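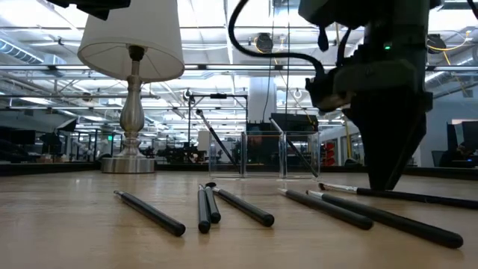 Part-time Makeup Instructor, Evening Program
Le Goff School of Beauty, Dindville

Le Goff is looking for an instructor to teach our evening makeup course, starting in March. The course runs two nights a week for adults who work during the day. Most students have never held a professional brush before, and a few are already working in salons and want a certificate.

The position replaces Ginette Courtois, who is moving to our daytime program. She will be on hand for the first few weeks to go over the course plan and the supply orders.

What you will do

Teach two classes a week, 6:00 to 9:00 p.m., with up to 14 students in each. Demonstrate base, brow, eye and lip work on live models. Teach brush care and station cleaning, and check both at the end of every class. Grade the practical test at the end of the term. Keep attendance and hand it in to the office each Friday.

You will also attend 4 staff meetings a year. These are paid.

What we ask for

A current state license in cosmetology or esthetics. At least three years of paid work with clients — bridal, stage, film or salon are all fine. Some teaching or training experience is helpful, but we have hired good people without it. You should be able to explain a step more than once and stand for most of a three-hour class.

Pay and conditions

Pay is $2,234 a month during the term, going up to $2,373 after the first full year. New instructors also get $300 toward their own kit. Brushes, sponges and basic color for class use are supplied by the school. Parking behind the building is free after 5:00 p.m.

We do not offer health insurance for part-time positions at this time.

How to apply

Send a resume, a copy of your license and a few photos of your work to Hamdia Derese at the school office. Paper applications can be dropped off at the front desk. Please do not send video files — our mail system blocks them.

Applicants we want to meet will be asked to teach a 20-minute sample lesson on a topic of their choice. Bring your own brushes for this. Ivan Romaniuk, who runs the evening program, will sit in and ask questions afterward.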